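Bread basket (table basket)

From the Fillville Household Wiki, last edited Jan 25, 2025
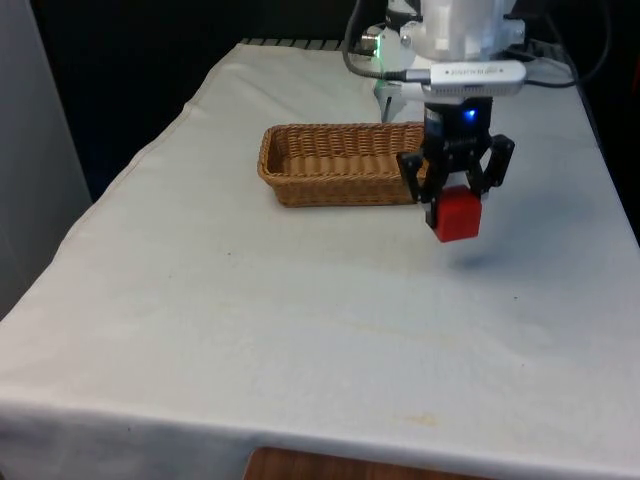 What is a bread basket used for?
Holding bread, rolls or crackers at the table, mostly. Also fruit, napkins, mail, keys, whatever lands in it between meals.

A bread basket is a low, open container set on a dining table or sideboard. Usually longer than wide, short sides, no lid. Woven types are the best known. Metal, wire and cloth ones exist, see separate pages.

Materials
Wicker is the weave, not the plant, people mix these up constantly. Can be willow, rattan, reed, paper cord or plastic strand. Willow is stiff and light. Rattan bends more before it cracks. Plastic strand washes easily but goes shiny at the corners. Color runs from pale straw to dark brown, tan-brown being common in shops.

Shape
Long baskets suit a loaf or a row of rolls. Round ones suit buns. Low sides so hands can reach in from either side of the table. The rim is the part that wears first: strands work loose there, then the side starts to go.

Warkcombe pattern
Local type. Long, flat-bottomed, base woven the same as the sides. Made at the Zurkinby workshop in Warkcombe until it closed, order book lists 2259 baskets over 4 years. Came in 3 lengths. The Tedesco bakery bought 129 of the longest and lent them out with party orders, many never came back. These turn up at yard sales, generally unmarked. (Needs a source for the closing date, July of which year?)

Use with a tablecloth
Commonly set straight on the cloth. Rough bases can snag a fine weave, so lift, dont drag. A folded napkin inside catches crumbs and keeps butter and oil off the strands. White cloths show every yellow spot, treat those before a hot wash or they set. Wrinkles smooth out better if the cloth is still a bit damp when it goes on the line.

Cleaning
Turn over, tap out crumbs. Soft dry brush along the weave, old toothbrush for the corners. Damp cloth with a little dish soap for greasy patches. No soaking, no dishwasher for natural strands. Air dry upside down, out of direct sun. Musty smell usualy means it was put away damp.

See also
Fruit bowl
Napkin, cloth
Table linen, stains on
Trivet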